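Ticket 158 — Garment rack, rod comes loose on one side
Product: Skerkcombe rack, silver rod
Opened by: Nusrat Paracha
Status: waiting for customer

Hello, I assembled the rack in June and since Sunday the rod turns when I hang a shirt. I tightened the end cap 3 times.
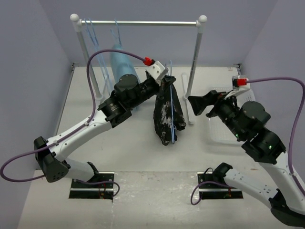
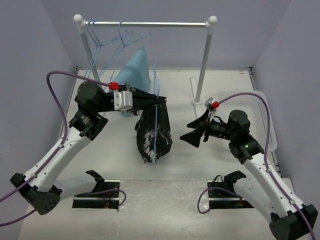
My question is about the screw under the cap, because the manual from Brodska does not show it. With only light things, like the pale blue garment on its blue hanger, the rod stays quiet — with a winter coat it turns again. Is a longer screw available?

Reply from Rana, support: Please send the length of your screw. We can post a new one within 10 days.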